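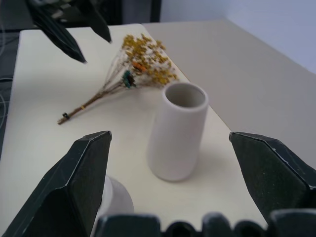 Slide 1. Title. Glaze fit on white stoneware, Mornton studio, 20 June 2019. Credit Gyu-bin Yeom for the test tiles.

Slide 2. Define crazing: fine cracks in a glaze that shrinks more than the clay under it on cooling. The opposite fault is shivering. Keep this short.

Slide 3. Test method. 40 tiles, one clay body, one firing schedule. Glaze batches weighed dry to 100 grams. Frit replaced part of the feldspar in 30 of the tiles. Point out the control row.
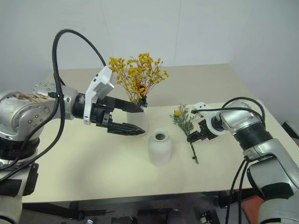

Why do some pots craze weeks after they leave the kiln?
Porous clay takes up moisture from the air and swells slightly, which puts the glaze under tension.

Slide 4. Fixes, in the order we try them. Add silica in small steps. Cut sodium and potassium. Thin the coat. Eliseo Salinas will ask about slower cooling: it delays the cracks and leaves the mismatch in place.

Slide 5. Results table, tile 604 onward. Read the last column only. Pass the Eneck samples around, then take questions.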